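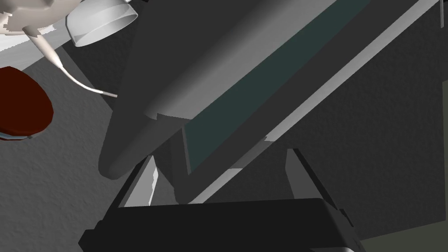

4.3 Self-occlusion in the wrist view

We trained two policies on the same 2000 simulated demos, one with the wrist view only and one with the wrist view plus the fixed overhead view. Same network, same seeds, same 500 test resets. The wrist-only policy finished 60 per cent of the resets. Adding overhead helped most on far-side targets, less than we expected on near ones.

Most of the wrist-only failures fall in one group. When the arm folds back on itself, one of its own links comes between the wrist view and the table. Figure 3 is a rendered wrist view of this kind. A grey link runs across the middle and the upper right, just past the two fingers, and the gap between them shows mostly the underside of the arm. What is left of the objects sits at the upper left and left edge: a white cup shape, a dark red oval, a thin curved rod. Not much to go on for a grasp.

Figure 3. Simulated wrist view with a link of the arm close to the gripper.

To check that the link was the cause and not the pose itself, we re-ran the failed resets with the arm links hidden from the renderer but still present in the physics. Collisions unchanged, only the pixels differ. Success went up on nearly all folded poses. Straight poses did not move much either way, as you would hope.

Masking at training time was tried next. We paint the arm links flat grey using the simulator's own segmentation and leave everything else alone. Cheap to do, and it stops the policy reading the shading on the arm as part of the table. It does not bring back what is hidden, so gains are smaller then with the links removed. Random crops gave nothing on top.

The Macaraeg planner setting (Section 3.2) penalises folded elbow poses and avoids many of these views in the first place. It costs longer paths. On the Edley tabletop set we kept it on for all later runs; on Dumton the shelves are tight and it fails to find a path too often, so there it is off. Numbers for both are in Table 4, with the overhead veiw included for comparison.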